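2021-03-02 - bench notebook, Tundik protest sign archive

Coding day. Batch from the Dirnholm statehouse rally in December: 152 signs, 60 against the mask order, four misspelling "tyranny" four different ways.

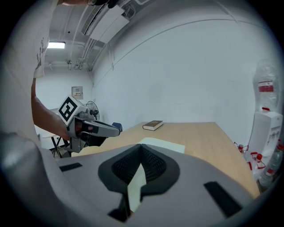

Second coder still reads sarcasm as sincerity, so agreement is poor. Fornlow set next - 104 signs, mostly about the recall.
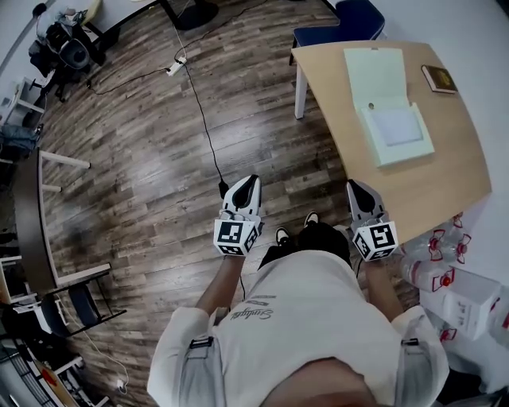

Do we count a sign once if it has slogans on both sides? Once per side, with a shared ID, as in the Bogdan codebook - which I wrote and then forgot.

Last updated: 2 edits since first save

Contact the archive | Back to top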